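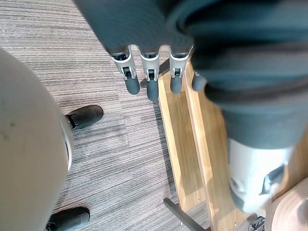 20th April

Carpet day, finally! I've been putting off the floor in the front room for ages and this morning I ran out of excuses (Peiyu Du had hidden the good broom where I'd trip over it, so thank you, Peiyu). Started at the window end and worked back toward the door, which is the wrong way round if you want to get to the kettle, note for next time.

Shoes: still no system. We said in April last year we'd have a rack, and Bart even drew one on the back of a Clerkley delivery slip, 260 mm deep so that his boots would fit, and then the slip went in the recycling. I'd like black shoes on the carpet to stop being a thing in here. Itsuki says a plain tray would do it, 50 mm lip, done in an afternoon. I like the tray! Dezső wants a bench with the tray under it, and I like that too, but we have one sheet of ply and it's promised to the Plileo shelves.

Tried the carpet cleaner from Melledum on the corner behind the door, mixed weaker than the bottle says. Left it ten minutes, blotted, left it again. The old tea stain has gone paler but it's still there if you know where to look (I know where to look, it was my tea). Will give it a second round tomorrow before I try anything stronger.

Other bits:

- vacuum bags: 6 left, please write it down when you take one
- the long extension lead is back on hook 322, leave it there
- Erzsébet has the key to the store cupboard until she's finished with the paint

Ask Bart if he remembers the rack measurements or if we're starting over.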